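The Trousers

Baltasar Nieto had been a tailor's presser for most of his working life, and when his hands got bad he took in mending at home, mostly hems and pockets. The work came up the stairs in paper bags. He wrote a number on each bag in pencil and put the same number in a ledger, and when the job was done he crossed it out.

Bag 433 came in October, with a pair of maroon trousers in it and a note. The note said, "Pocket. Also the hem if you think so. T. Villanueva."

He knew the name. Telmo Villanueva had played trombone in the band at the Montoya, and the whole band had worn maroon. The Montoya was a dance hall built in 1920 and closed for so long now that people gave directions by it without remembering what it had been. Baltasar had pressed those trousers, or ones like them, every week for two winters. He had pressed them with his wife reading the paper aloud at the other end of the table.

He cleared the table and wiped it down. Then he spread the trousers out and folded one leg over the other, the way he had always done it, and smoothed the cloth toward the hems with the side of his hand. 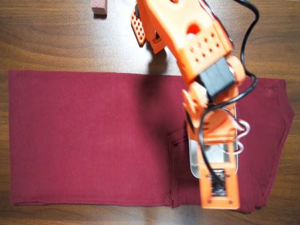

The cloth had held up. He had expected moth, or shine at the seat, and he found neither. The pocket was another matter. The lining had gone at the bottom, and somebody had closed it once with black thread and big stitches. He unpicked those first. It took most of the morning, with a break for coffee and another for the radio.

At noon the telephone rang.

"Did they get there?" Telmo said.

"They got here."

"Can it be done?"

"It's a pocket," Baltasar said. "Who did this black stitching?"

"I did. On the bus to Jorik. I had a mouthpiece in there and it kept falling down my leg."

Baltasar looked at the little heap of thread by his elbow. "When do you need them?"

"Saturday week would have been nice, but they moved it. Now it's the end of the month. They're opening the hall for one night before they gut it. The company that bought it is called Wuvumix. Don't ask me what they make. They want the old band on the stage for an hour."

"How many of you are there?"

"Enough," Telmo said. "We don't have a drummer."

Baltasar said he would do the hem too, and hung up.

He worked on the pocket for two days. He cut the new lining from the tail of a shirt of his own, good cotton, washed soft. By the second afternoon his thumb would not close properly, so he stopped and ran warm water over it, and then went back and finished the last side. He turned the pocket right way out and put his fist in it. It held.
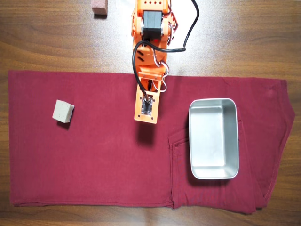 Pressing was the part he had saved. He did it the old way, with a damp sponge and patience, because steam from a spout had always seemed to him like somebody breathing on the work. His wife used to laugh at how few things he needed. A small beige sponge and a steel tray, and he could lay both of them on top of the trousers and call it a workshop. She had bought him a Fesport iron one year, with a dial and a light, and he had used it on pillowcases until she stopped asking.

He pressed the legs and then the waistband. He left the pocket for last and went over it gently, so that the edge would not print through. When he was done he hung the trousers on the back of the door and sat down across from them.

Telmo came for them himself. He was thinner than Baltasar remembered and he had to rest on the landing. He held the trousers up against his coat and looked down.

"They'll be big on me," he said.

"I can take in the waist."

"No. I'll wear a belt." He put his hand in the pocket and kept it there a moment. "What do I owe you?"

Baltasar told him. Telmo counted it out on the table and then put down a ticket on top of the money. It was gray card, with the name of the hall on it and the number 478.

"I don't dance," Baltasar said.

"You can sit. There are chairs along the wall."

After he had gone, Baltasar opened the ledger and crossed out the line. He put the money in the tin. The ticket he stood against the lamp, where he could see it from the stove, and then he went to the closet to find out what he had that still fit.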